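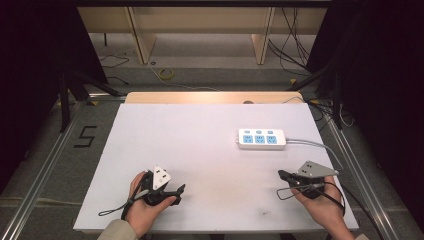 What does a visitor see at the Drembridge lead works?
The full route takes in the coil store, the cutting hall, the moulding shop, the assembly benches and the test room, in the order in which a mains lead is made. The packing hall is left out of the public tour.

Visit to Sturkley, Drembridge site, October

Sturkley makes mains leads, trailing sockets and power strips for the office furniture and catering trades. The Drembridge site opens its doors to trade visitors in October. I went with the afternoon group, which was led by Lacey Catterall, the process engineer for moulding. Safety shoes are lent at the gate. Bring thick socks, as the sizes run large.

Coil store

Flexible cable arrives on drums and is held in racks by conductor size and sheath colour. The bulk of the stock is three-core flex with a stranded copper conductor in 0.75, 1.0 and 1.5 square millimetres. Each drum carries a card with the batch reference, and the reference follows the cable as far as the finished carton. Catterall showed us a drum that had been set aside because the outer sheath was oval. Oval sheath passes the electrical tests without trouble but leaks plastic past the mould seal later on, and the flash then has to be trimmed by hand. The limit on ovality is tighter than the one in the supplier's own data sheet. I asked what the difference costs and did not get an answer.

Cutting hall

Cable is pulled off the drum through a set of straightening rollers, measured by a wheel encoder and cut. The same machine strips the outer sheath and then the three cores. The earth core is left longer than the other two, so that if a plug is torn off its lead the earth is the last to part. Blade wear is judged by looking at the cut ends under a bench magnifier at the start of each shift. A worn blade drags the sheath and leaves a lip, and it can nick strands. Any nicked strand is a reject on this site.

The hall is loud. Ear plugs are in a dispenser by the door, and talk has to wait for the corridor.

Crimping and moulding

Terminals are crimped on from a reel. The press records a force curve for each stroke and compares it with a stored one. Missing strands show as a low peak, and insulation caught in the crimp shows as an early rise. Sections cut through good and bad crimps are set in resin on a small display by the window, and these were the best thing on the tour for anyone who buys leads and has never seen inside one. In a good crimp the strands are pressed into a near-solid block with no gaps. In the bad one you could pick out each strand.

Plug bodies are moulded directly over the crimped pins. The moulding shop has 20 presses, most of them vertical, with a rotary table so that one side can be loaded while the other is closed. Material is dried before use. Catterall put most moulding faults down to damp material and most of the rest to the operator being hurried, and said the second was the harder of the two to measure.

The strain relief is moulded in the same shot. Its ribs look decorative, but the spacing sets how the cable bends when it leaves the plug. The older pattern had even ribs and the cable tended to crease at the last one. The present pattern has the ribs thinning towards the cable end, which spreads the bend over a longer length.

Assembly

Strips are built on flat benches in 2 rows. The socket contacts are carried on long brass bars, one each for live, neutral and earth, which removes most of the wiring inside the body. On switched models the live bar is split and the switches are fitted across the gaps. Consuelo Casado, who runs the benches, dislikes the switched models, which take far longer to build and account for most of the returns. She would like to see individual switches dropped from the catering range altogether. The sales side does not agree.

Shutters are fitted next. A shutter that sticks is usually a moulding fault and is sent back down the corridor with a tag.

Test room

Every finished item is tested for earth continuity, insulation and polarity. The fixture is a Zendimico unit with a hinged lid, and it will not release the item until the result has been stored. Samples from each batch go on to the flexing rig, where the lead is swung from side to side under load, and to the pull rig. On the day a strip from the Soliman range was on the temperature test, wired at full load with thermocouples at each contact. It had been running for 280 minutes when we came in and the curve on the recorder was flat.

Practical notes

The tour lasts 3 hours including tea. Groups are small and the afternoon one fills first. Photography is allowed in the test room but not in the moulding shop. There are steps between the cutting hall and the corridor, with a lift on request. Parking is on the north side, past the weighbridge. The catalogue handed out at the end was last year's, and the new one is sent by post.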